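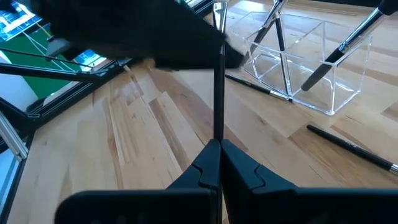 ### 4.2 Booking a pre-shipment inspection

Use this procedure for any Zirker supplier order over 4000 units.

1. Open the order and select **Inspection > New booking**.
2. Enter the factory address as shown on its business licence. Do not use the sales office address.
3. Set the inspection date at least seven days before the vessel cut-off.
4. Attach the approved specification and packing list (PDF, 15 MB maximum).

**Note:** Bookings received after 3 p.m. are processed the next business day.

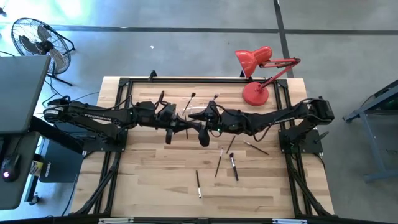

5. Select the sampling level. General Level II is the default.
6. Submit. The status changes to *Pending factory*.

**Caution:** Changing the colour or carton quantity after submission cancels the booking. Cancellation fees are listed in 4.5.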